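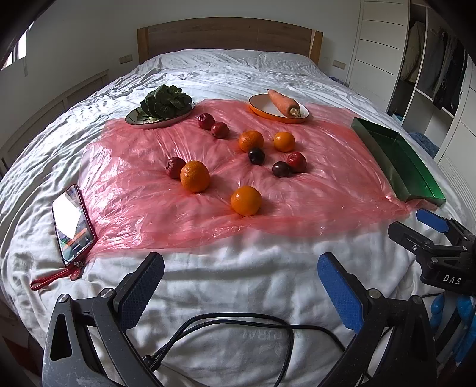
Guest room check, Kakakhel House, room 811
Date: 3/12/25
Checked by: Fahad Jafri

1. Smoke alarm: OK. Test button pressed, sound is loud also in the corridor.
2. Window lock: NOT OK. Handle turns but does not hold. Same fault as in room 716, please order two.
3. Bed and headboard: OK. Headboard is fixed well to the wall. Duvet to be changed before next guest.
4. Bedside socket: OK, but cover has small crack. Look again in September.
5. Heater (Troltulel, 1000 W): OK. Cable is not warm after 2 hours.
6. Door closer: too fast, can catch fingers. I adjusted it one turn, still needs oil.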